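Home Questions Tags Unanswered Log in

Hand-held grippers or remote control for recording demonstrations, which one for a beginner?

I want to teach one arm to fold small towels and put them on a shelf. I work alone in the evenings and my budget is small. At my work in Nanlow we have a remote control set (you move a small copy of the arm and the big arm follows), and I am allowed to use it. But I read that many people now only hold the gripper in the hand and do the task themselves, without the arm. I tried the remote control in February and in one evening I got only six good folds. Is the hand-held way really faster, and will the arm be able to repeat what I did? Also I don't know how many demonstrations I should plan.

2 replies, oldest first

Hand-held is faster, no question. I did 224 in a weekend. With remote control you get tired and the cloth slips because you feel nothing. Just start.

The first reply is right about the speed, but I would like to add some things which cost me much time.

With remote control, every movement you record is one that the arm can do. With the gripper in your hand you can easily turn your wrist in a way the arm cannot follow. I recorded 998 demonstrations for our towel task in Clultwood and we had to throw away around 300, nearly all for this reason. So before you record, put tape on the floor at the place where the base of the arm will be, and stay behind it. Move slower than feels natural to you. Keep the elbows near the body.

If you use two grippers, start each recording with both of them held up in front of you for a few seconds, so that each one has the marker of the other in view.

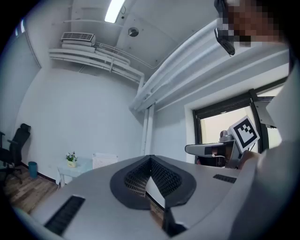 After this you can go down to the table and do the fold. If you forget it, the software (I use Rirkow, but Pereyra behaves the same) has to guess the distance between the left and the right hand, and the folds come out crooked on the arm. You will not notice it until you play the recording back.

Other points, in no special order. Clean the lens every time, towels leave a lot of dust. Don't change the towel colour in the first week. When you make a mistake, stop and delete it at once, because later you don't remember which one it was.

For the number, I can't give you a rule. We saw the first usable folds after the second week, but the shelf part needed much more. If your remote control set is free, I would still record a small part with it, for the shelf, where the arm has little space. The folding I would do by hand.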